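About Stallis

Grippers, arms, wrist cameras, controllers. We try them out side by side and tell you which one to buy, or that none of them will do. That's the whole business really.

We're a small test workshop. Two benches, one long room, a kettle. Customers are mostly food packers, seed and nut firms, a few labs, and lately some colleges who have money for one arm and don't want to get it wrong. They send us the thing they need picked up. We pick it up, or try to, with everything on the shelf that might suit.

How we started

Jade Hollis ran the packing side at Bramwell for years and bought three grippers from brochures. All three went back. She then borrowed a bench at the Vistness unit, started testing them herself in the evenings, and people from the other units kept coming over with a box of something asking "can it do this". So it became a job. The first paid one was for Fomden, who wanted dried beans moved without splitting the skins. We still have a jar of those beans by the door.

Moved to the bigger room in July. Still unpacking, mind the crates.

What we test

Fingers first. It's nearly always the fingers. People spend weeks choosing the arm and then fit whatever came in the box, and the part touching the product gets no thought at all. We run two-finger, three-finger, soft cup and suction, with short tips, long tips, angled tips, rubber faced or bare. Same arm, same controller, same speed, so the only thing changing is the end.

Then the camera. Mounted at the wrist or fixed over the bench, sometimes both. Wrist view is good close in but the fingers take up a chunk of it and the light changes as the arm turns. Overhead is steadier, but the arm gets in the way just when you want to look. We'll run your task with each and give you the misses for both.

Controllers last. Slow ones, jerky ones, one that needs restarting after lunch. We log how long each takes to close, how hard, and how often it thinks its holding something when it isn't.

Awkward stuff

Anyone can pick up a wooden block. We're more intrested in mess: light things, thin things, things that roll, small things mixed in with bigger ones. Shells and grains are a favourite because they go wrong in different ways. A half shell can tip or crack if you squeeze it badly. A grain just gets dragged along with whatever you meant to take. Black tray, pale food, so the camera has a fair chance — shiny trays come later, when we want to be cruel.

With peanut shells and white rice the heap is never the same twice and we don't tidy it between fingers. Whole pods, split halves, bits. The rice spreads well past the pile and out over the tray, and a gripper that looks lovely on a clean pod may do very little for a cupped half lying in among the grains. We write down what it touched, what it moved and what it actually lifted, all seperate.

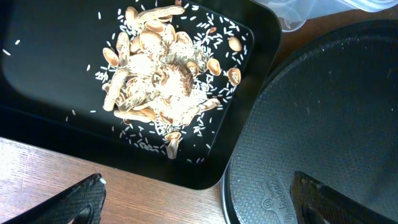

How a trial goes

Send us your product, plenty of it, in whatever state it reaches your line. Dusty is fine. Please don't pick out the nice ones.

We agree the task with you in one sentence. "Shells off the tray, rice stays" is a good one. "Handle product efficiently" is not.

Short trial is 300 picks per gripper. Long trial is 2,000, and that's where worn tips and loose screws start showing up. You get the log, the video, and a few pages in plain words with our pick at the top. No scores out of ten. If two come out level we say so and tell you the cheaper one.

You can come and watch. Mornings are best, the bench is busy by 2pm.

What we don't do

We don't sell grippers. We don't take a cut from people who do. Makers can send us kit, and they get the same report as everyone else, including the bad pages. A couple have stopped sending.

We don't build full lines either. Once you know what to buy, your own engineers or your usual fitter can take it from there, and we'll happily talk to them on the phone.

The shelf

40 sets of fingers at last look, plus a drawer of tips we've printed or cut ourselves. Four arms, the oldest one slow but very dependable and still our first choice for anything fragile. If you want a particular model tried, ask. We can usually get one on loan, allow a few weeks.

Who you'll deal with

Jade, for nearly everything. She answers the phone, sets up most of the trials and writes the reports, so if it rings out she's at the bench with her hands full. Leave a message with what the product is and how big — she'll ring back the same day or the next morning.

Visits by arrangement. Parking round the back, use the side door, the front one sticks.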